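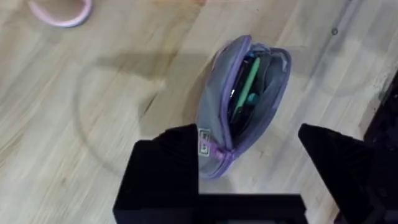
Guiding the arm by hand feels like teaching a kid to hold a pencil, one operator at Dulside told us, and she'd happily do it all day. "You feel where it wants to go!" she said. Her team is showing its arm how to work with a zippered pouch of pens, and they hope to have 2000 demonstrations by March.

Remote control came first. "It was fine for big moves, but with soft fabric I kept overshooting," she said. New operators now practice for 100 runs before any of theirs are kept (she still remembers her own, mostly bad). And the slow, hesitant ones?

"Oh, I love those," she said. "You can see a person thinking in them. We keep plenty."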